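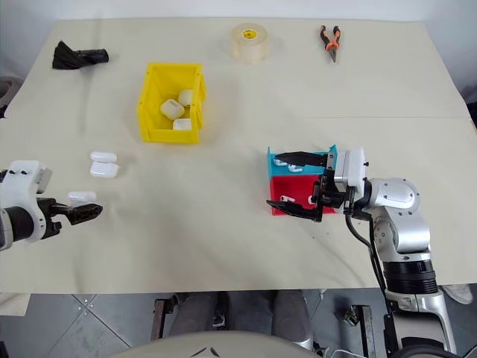 Good Practice at a Shared Bench: Writing House Rules for a Two-Armed Robot

Project report, second-year group project
11 May 2026

1. Why we did this

When we started in September, the rules for working at the robot bench were a laminated sheet headed SAFETY. It had 41 rules on it. Rule 1 said to read all the rules. Rule 17 and rule 30 disagreed about who may press the reset button, and rule 38 concerned a drill press that left the building before any of us arrived.

Our brief was to replace the sheet with something people would follow. The task we built it around was sorting earbuds and their charging cases into bins, a job that sounds trivial until you have watched a gripper try to pick up a small glossy object with no corners.

2. What we looked at

We read three sets of existing guidance: the department's general lab policy, the handbook from Drasetti (who supplied our bench software), and the training notes from Previx, where one of us did a summer placement. The Drasetti handbook is thorough and runs to 878 pages, of which we read the relevant ones and a number of the others by mistake. The Previx notes fit on one side of paper and were much more useful, although they assume you have a fence.

We then kept a log of 69 sessions at the bench. Each entry recorded who was in charge, what was on the table at the start, and anything that broke a rule on the old sheet. Every single session broke at least one, mostly rule 12, "No loose items in the work area". In a sorting task the loose items are the work.

3. What went wrong, and how often we blamed the robot

The entries fell into a few familiar groups. Tools left out after a repair were the most common, pliers and tape above all. They got put down "for a second" at the back of the table and stayed there until somebody needed them elsewhere. Next came legs. The bench is an ordinary table, people sit at it like one, and the old sheet had plenty to say about hands and nothing about knees or feet.

Then there was the matter of who was in charge. In a good many entries two people each believed the other was holding the stop button. We had written this up as a communication fault in the software before someone pointed out that it was us.

4. The new rules

We got it down to 5.

Say out loud who has the stop button, and say it again when it changes hands.
Before starting, clear off anything the task doesn't use. Tape counts. So do pliers.
If you are sitting within reach of the arms, the person with the stop button must know you are there.
Bins go on their marks. If a bin moves, stop and put it back; don't reach in while the arms are live.
Write down what happened, including when it was your fault.

The second rule caused the most argument. One half of the group wanted a list of permitted objects and the other half had met lists before. We tried a list for a fortnight, on a template from Rieger, and it grew to two pages.

5. Limits

We tested the new rules on ourselves, and we wrote them, so our good opinion of them should be treated with some care. Compliance with rule 2 is still poor. We also haven't tried them with heavier objects, or with the Peltico arm next door, whose users have their own sheet and are fond of it.

The old sheet is in the bottom drawer. We were told we couldn't throw it away without a form.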